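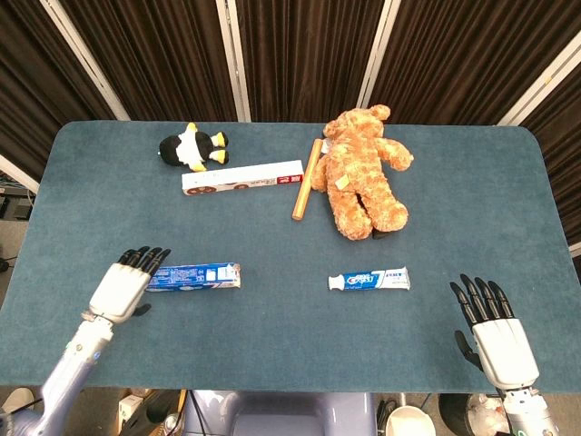
Un pingüino y un oso de peluche, dos cajas, un cilindro de madera y un tubo de pasta de dientes sobre una mesa cubierta de fieltro.

¿De qué están hechas las cosas?

Todos los objetos están hechos de algo. Ese algo se llama material. La madera, el cartón, la tela, el plástico, el vidrio y el metal son materiales. Un objeto puede tener un solo material o varios a la vez.

Para saber de qué está hecho un objeto usamos los sentidos. Primero lo miramos. Luego lo tocamos, lo apretamos con cuidado y lo levantamos para notar si pesa. También podemos darle un golpecito con el dedo y escuchar cómo suena.

Blando o duro

Un peluche es blando. Por fuera suele llevar una tela con pelo, y por dentro un relleno de fibras muy finas con mucho aire entre ellas. Cuando lo aprietas, el aire sale y el peluche se hunde. Cuando lo sueltas, el aire vuelve a entrar.

El pelo de los peluches no es siempre igual. El oso de la mesa lo tiene rizado. Otros lo tienen corto y liso, o largo como el de un perro pastor. Si pasas la mano despacio por los tuyos, notarás la diferencia.

La madera es dura. Si aprietas un palo de madera con los dedos, no se hunde. Viene del tronco y de las ramas de los árboles. En muchas maderas se ven unas líneas más claras y más oscuras que se llaman vetas.

El cartón

El cartón se hace con fibras de madera o con papel usado. Las fibras se mezclan con agua hasta formar una pasta, que después se aplasta y se seca. Es más grueso que el papel y se puede doblar sin que se rompa. Por eso sirve para hacer cajas.

Una caja de cartón empieza siendo una hoja plana con forma recortada. Si tienes en casa una caja vacía, despega las solapas y ábrela del todo. Verás dónde estaban los dobleces.

El cartón tiene un enemigo, que es el agua. Al mojarse se ablanda y pierde la forma. Las cajas se guardan en un sitio seco.

Los tubos

La pasta de dientes es espesa. No corre como el agua ni se queda quieta como una piedra. Se vende muchas veces en un tubo de plástico que se puede apretar. Al apretarlo, la pasta sale por el agujero, y el tapón evita que se seque.

Muchos tubos se venden metidos en una caja de cartón larga y estrecha. El tubo guarda la pasta y la caja protege el tubo. Son dos materiales distintos para dos trabajos distintos.

El fieltro

El fieltro es una tela especial. La mayoría de las telas se hacen cruzando hilos. El fieltro se hace apretando fibras sueltas hasta que se enredan unas con otras. Se puede cortar con tijeras y los bordes no se deshilachan.

Es suave y un poco grueso. Cuando dejas un objeto duro sobre fieltro, hace menos ruido que sobre una mesa sin cubrir. Puedes probarlo con un lápiz.

¿Rueda o no rueda?

La forma también importa. Un cilindro es una forma alargada y redonda, como un rodillo. Si lo pones tumbado y lo empujas, rueda. Una caja tiene caras planas y se queda apoyada en una de ellas. Para moverla hay que arrastrarla.

Haz la prueba

Necesitas:
Un peluche
Una caja de cartón vacía
Un objeto de madera
Un tubo de pasta de dientes cerrado
Una bandeja
Papel y lápiz

1. Pon los objetos en la mesa y dibuja cada uno en el papel.
2. Apriétalos con suavidad. Escribe «blando» o «duro» al lado de cada dibujo.
3. Ponlos de uno en uno en la bandeja e inclínala poco a poco. Apunta cuál se mueve antes.
4. Cierra los ojos y pide a alguien que te dé un objeto. Di de qué material es.

El tubo suele dar que pensar. Se hunde al apretarlo, pero el tapón es duro. En ese caso escribe las dos palabras.

Palabras nuevas

Fibra: hilo muy fino. Puede ser de origen vegetal, animal o artificial.
Material: aquello de lo que está hecho un objeto.
Veta: línea que se ve en la madera.

Ficha 8 de la serie Simen para primeros lectores. Editorial Marinescu.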